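4. Results: what people point at on a table

4.1 Marks in the wood

Start with the marks, because that is where the talk started. Across the 11 tables we got 164 separate mentions of something in the wood itself. Knots, specks, dark streaks, a ring that might be a cup or might be a growth feature (left unresolved, see 4.4). We coded a mention each time someone referred to a mark in a sentence of any kind, also a half sentence. Repeats by the same person within one visit were dropped.

Most mentions were practical. People used the marks to say where something goes. "Put it by the knot." "Left of the brown one." "Not past the speck." Only a small share were complaints about looks, and these came nearly all from the two tables that had been refinished shortly before we came in. On the older tables hardly any complaint at all. The marks there had turned into addresses.

This is different from what we expected. Our first coding sheet (Appendix A) had seven categories for damage and one for "other." By the end of the first month, "other" was the biggest pile by a long way and we had to split it. The revised sheet has location, comparison, warning, memory, and damage. Location and memory together make up more than half. Codes were assigned by two of us separately and then talked through; where we could not agree the item went to Arlindo Andrade and his call was final. Not ideal. No time for a full reliability run on the memory category, so treat that one as soft.

4.2 Size does not predict use

Large knots were not mentioned more than small ones. Position did more of the work. A speck near the middle of a long edge gets used, a knot twice as wide in a back corner does not, unless someone sits there. At the Vandby site one table had a very large dark knot under the window end and we recorded no mention of it in any visit. When asked about it directly the users said they knew it was there. Fine, but it never came up.

Contrast matters some. Pale tops with small dark marks gave more location talk than dark tops with the same sort of mark. We didn't measure color in a proper way, only matched against a printed card under the room's own lighting, so no numbers given.

Shape seems to matter for what a mark gets called. Round ones are "the eye," "the dot," "the coin." Long ones rarely get a name of their own and are described by what is next to them. One exception at Sasto, a split filled with darker filler that everyone called the river. The name was older than any of the current users. Josefien Boersma traced it through three earlier groups in the same room and then the trail stops.

4.3 Grain as a ruler

Grain direction was used for lining things up, more than the table's edge was. Paper, trays, mats. Asked to set a sheet of paper straight, people at a table with clear lengthwise grain squared it to the grain, even when the edge was closer to the hand. On the one table where grain and edge didn't agree (boards laid at a slight angle, an old repair) people split, and several moved the sheet a second time after stepping back. We have only that one table for this so it stays an observation.

Fine grain is harder to use than coarse grain but it still works if the lines are long and mostly parallel. Users at the fine-grained tables said they did not look at the grain. Then set the sheet to it anyway. We have no good way to tell those apart from people who line up with the room.

Placement of the sheet was logged from above where the ceiling height allowed and from the side where it did not. Side logs are less exact. They were kept in for direction and left out for distance.

4.4 Light on the surface

Reflected light was the main reason a mark went unused at one hour and used at another. A mark inside a bright patch is not gone, the people who know it can still find it, but new users pass over it. Ruben Wouters went through the notes, roughly 1057 lines in all, and tagged each mention for whether the speaker had the window in front or behind. With the window in front, mentions drop for the center of the table and go up for the near corners. Makes sense.

It also shifts the color people report. The same top gets called tan at one end and gray at the other by the same person within a minute. We took down both words and did not correct them. For the comparison category this is a problem, since "the lighter part" may mean lighter wood or just more light. We flagged these items; they are in the table in Appendix B with a star.

Figure 4 gives a top of the type that caused most trouble for the color words. Light brown wood, fine grain running more or less left to right, a warmer tan toward the upper left and paler, more grayish across the middle where it picks up the light.
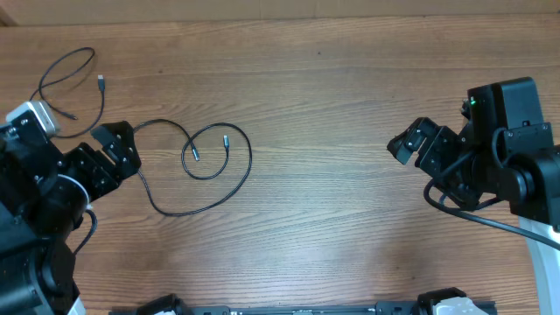
Nazanin Rashti

Figure 4. Wooden tabletop with uneven reflected light. Marks discussed in the text: small dark speck near the top center; brownish spot, upper left; tiny speck right of center; dark knot, lower right. Beige-tan strip along the far edge.

The four marks in Figure 4 are all small and all dark against the wood, and under our sheet each one counts as a possible landmark. They do not count the same. By the rule in 4.2 the speck near the top center should be the strong one, being close to the middle of the far edge. The knot in the lower right is the kind that gets used if a person works at that corner and not otherwise. The brownish spot at upper left lies toward the warmer part of the top, so a user who says "the brown bit" could mean the spot or the whole area. That is exacly the sort of mention we starred.

The tiny speck right of center is the weak case. Small enough that Welington Medeiros wanted it out of the list, and for a while it was. We put it back because leaving out marks by size would build in the answer to 4.2. A reader who disagrees can drop it, the argument does not lean on it.

Two more things on the same figure. The strip along the top edge meets the far edge of the table in a thin darker line, and there is a faint vertical seam in the strip, a bit right of center. Seams like this one were not in the first coding sheet at all. They are not marks in the wood. But in the Mocanu notes seams behind a table get used just like knots are, mostly for the back half of the surface, and we ended up with a separate code for them (S, for seam). Low counts. Second, the thin dark gray cables lying loosely on the left part of the table. Loose items that lie across a surface were logged as cover: any mark under them is scored as not available for that visit, and we don't guess at what is under there.

4.5 What we could not settle

Whether marks get used because they are easy to see or because one early user happend to name them. Our visits began after most tables had been in use for years, so the first naming is out of reach for all but the two refinished ones. On those two, no mark had a stable name yet by the last visit. Could be too early. Could be that refinishing evens out the tone enough that small marks stop standing out.

Also not settled, the cup ring. Rings were left in the count as marks when the users treated them as part of the table, and moved to damage when they did not. That rule is applied by ear. Vidska had the most of them and also the most disagreement between coders, so the Vidska figures for damage should be read with the notes in Appendix C next to them.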